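Fitting a Processor in a Socketed Board: Bench Procedure

Rarneo Technical Training – Hardware Maintenance Section

Purpose

This procedure covers the installation of a desktop or server processor in a board that remains mounted in its chassis. It applies to sockets with a hinged metal load plate and a side lever. Trainees are expected to have completed the Pamis module on static control before attempting the work.

Before You Begin

Shut the computer down, switch off the power supply at the back, and remove the power cord. Hold the power button in for four seconds. Disconnect all network and display cables and label them if more than one machine is on the bench.

Attach the wrist strap to bare metal on the chassis and confirm that the clip is firm. Remove the side panel, then the heatsink, loosening its screws a little at a time in a crosswise pattern. Old thermal compound must be cleaned from the heatsink base with a lint-free cloth.

Check that the replacement processor is on the support list for the board and that the board firmware is recent enough. Firmware updates must be done while the old processor is still in place.

Preparing the Socket and the Processor

Press the lever down and outward to release it, then raise it fully. Lift the load plate by its edge until it stands clear of the socket. Do not touch the contact area, and do not blow on it. Inspect it under a good light for dust, hair or damage. A socket may have more than 1,000 contacts, and one bent contact is enough to stop a machine from starting.

Keep the processor in a holder until the socket is ready. It should lie with the metal heat spreader facing up and should be handled only by its edges.
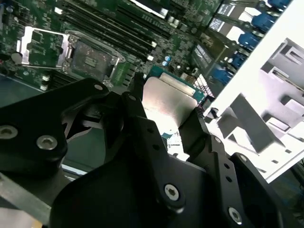
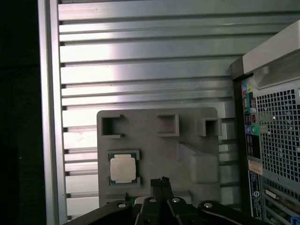

First picture: open socket with the load plate raised. Second picture: processor in its holder, heat spreader visible.

Placing the Processor

1. Find the corner mark on the processor and the matching mark for the socket in the board manual.
2. Hold the processor by two opposite edges and lower it straight down. Do not slide it.
3. Confirm that it sits flat. If it rocks, lift it out and check the alignment again.
4. Close the load plate, lower the lever, and secure it under its hook. Firm resistance is normal on many sockets – grinding or a sudden stop is not.

Finishing the Work

Apply fresh thermal compound to the heat spreader and refit the heatsink, tightening the screws crosswise. Reconnect the fan lead. Check the memory latches before closing the case, as modules are easily disturbed during this work.

Start the machine and enter the firmware setup screen. The processor model and the full amount of memory should be listed. Watch the temperature reading for 16 minutes, then record the result on the Drindska worksheet.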